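Tidwood work table from Gerano, light wood top with black metal frame
Review posted 14/08/2023

I bought this table in May, when my old kitchen table became too weak for daily use. I looked at the Brukitz model first, but it was wider than my wall allows, so I decided for the Tidwood. I paid 297 in the Benavides store, delivery included. I want to write what I noticed after using it almost every day, because the other reviews I found were very short.

The assembly took me 2 evenings. One person can do it, but the top is heavy and I would ask a neighbor for help with the turning. The instructions are only drawings. Drawing number four shows the long rail in the wrong direction — I had to take out six screws and begin this part again. The small wrench in the bag is soft, better use your own.

The top is the best thing. It is light wood with pale grain, and it feels smooth without being slippery. I oiled it once at the beginning. Coffee stays on it for an hour and leaves no mark, red beet juice leaves a small one. The metal rail at the border is black and shows every fingerprint when the sun comes in.

I use the table mainly to sort the groceries before they go to the shelf. Usually there are cereal boxes, rice, pasta and some cans, and in the first days I was putting everything too close to the border.
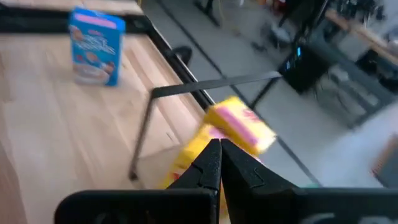

A tall box of cereal is steady if it stands well inside the wood. When a box hangs over the side, a small push is enough and it goes to the floor, and my floor is concrete. The rail does not rise enough to stop anything. I think a border of one centimeter more would solve this, and I wrote it to Gerano. They answered politely after around 30 days that they will pass it to the design team.

The table does not move when I knead dough on it. On an uneven floor you must adjust the feet, and one of mine comes loose again every few weeks. I put a rubber ring under it and now it is quiet.

For the price I am satisfied. I take away one star for the drawings and the loose foot.

4 out of 5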